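KIT CORNER: THE SKORETTI TABLETOP PAIR

Our September loaner is the Skoretti, a two-armed tabletop kit sold to small labs, schools and anyone with a spare room and a tolerant household. Skoretti's dealer, Pruler, let us keep it for 20 days. I have returned it in the original crate with nearly all of the original screws.

You get two arms with two-finger grippers, a camera for each wrist, one overhead camera, a black tabletop, and a frame you hang with black cloth. The cloth is listed in the brochure as a "controlled visual environment." It arrives folded into a square the size of a paperback and holds those creases for life. Putting up the frame took me an afternoon and most of my goodwill. The manual says one person can do it, and one person can, if that person has already done it before.

Once it's standing, the thing is solid. I leaned on the table by accident more than once and the arms stayed in calibration. The cables are long enough, which I mention only for those of you who bought the Margaritis last year and still have it parked eighteen inches from the outlet. The grippers close gently by default. You can turn the force up in the settings, and I did, and I now own a flat plastic grape.

The software is where your money went. You guide the arms by hand through a job, save the run, and repeat until you're sick of it. Skoretti suggests 1000 runs before you train anything. I got to 1208, because the counter doesn't subtract the ones you throw away and I throw away a lot. Merle Grimshaw took the evening shift and has asked me to say that her runs were the good ones.

For the test job we went with play food and toy cookware. It's cheap, it comes in stubborn shapes, and it sits at a scale the grippers like. Light things give the arms more trouble than heavy ones. A cup will slide off ahead of a finger as if it had an appointment elsewhere, and anything round wants to be on the floor. You learn to come straight down from above and take your time about it.

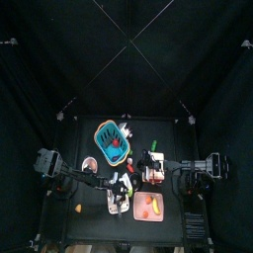

Two arms working the same small patch of table is also where the collision guard earns its keep. It stops both arms when they get too close, plays a sad little chime, and waits for you to press a pedal. The default margin is far too nervous. Set it to 12 on the slider and it calms down. I have no idea what the 12 is measured in, and neither did the very pleasant person on the Pruler help line.

Complaints: the pedal skates around on a hard floor, the saved runs are named by a string of letters no human could love, and there's no undo. The Nelard kit has undo. The Nelard kit also has one arm, so pick your sorrow.

Would I buy it? If I had the room, yes, and I'd hire someone else to hang the cloth.

Reader comments

Hanna Krawczyk: Iron the cloth on low before you hang it. High will cost you a panel. Ask me how I know.

Custódio Prata: Does the overhead camera come with its own mount, or do you supply one? Pruler's page says both.

Isla Cartwright: Ours came with a mount. The bolts were in a different bag, marked "spare."

Yvette Gagnon: Rubber shelf liner under the pedal. Still want the undo though.

Questions or loaner requests: write to the Kit Corner desk. © Kit Corner newsletter. Back to top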